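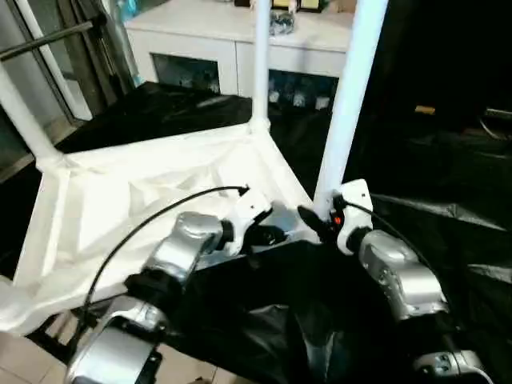 Attachment 1: head camera, both grippers at the near corner of the fabric frame.

Ticket: Lustico bimanual cell, fabric-frame task
Component: recorder / time sync
Status: resolved, monitoring
Opened: August

Summary
Episodes recorded on the fabric-frame task fail the import check with "action/observation offset exceeds limit". The limit is 70 ms. Other tasks recorded on the same cell import without errors.

Setup
Two arms, head camera plus one camera per wrist. Recorder is the Veltero build we use on all cells. Teleoperated, one operator, target of 100 accepted episodes for the first training set. Training job is Eklund, config unchanged from the previous task.

Symptoms
First batch uploaded, 14 episodes rejected. In the rejected files the right gripper command leads the head camera by a growing amount. The left side stays within limit for the whole episode. Joint states look normal on both sides. No dropped frames reported by the recorder, which is why the operator had no warning during collection.

Log, 10:20
Restarted recorder and reran the import on the same files. Same episodes rejected. Fault is in the data as written and the importer is fine.

Log, 10:45
Checked cable seating at both wrists. Reseated right side anyway. Recorded two test episodes with the arms parked: offset flat. Recorded two with the arms working at the corner: offset drifts again on the right.

Log, 11:30
Swapped the left and right gripper ports on the hub. Drift stayed with the right gripper, so the port is ruled out. Swapped the cables next. Drift still on the right.

Log, 13:10
Compared driver settings. Left gripper publishes with the host clock. Right gripper publishes with its own device clock and is corrected only once, at session start. The setting was reset when the right driver was updated. Short tasks end before the error passes the limit. The fabric task runs long enough to hit it.

Fix
Set the right gripper driver to host clock, same as left. Restarted the recorder and confirmed the setting survives a reboot. Recorded a full-length episode at the corner and imported it without errors.

Existing data
Do not try to repair the rejected files by shifting the whole right stream. The offset is not constant and a single shift leaves the start wrong. The Dukance resample script can fit a linear correction, but contact timing on cloth is tight and I would leave these out of the set. Marked as excluded, raw files kept.

Follow-up
Added an offset readout to the operator screen, 100 ms shown as red. That threshold is too loose for this task and should match the importer limit. Change requested.
Collection restarted with the count at zero. Leave this ticket open until the next batch has imported.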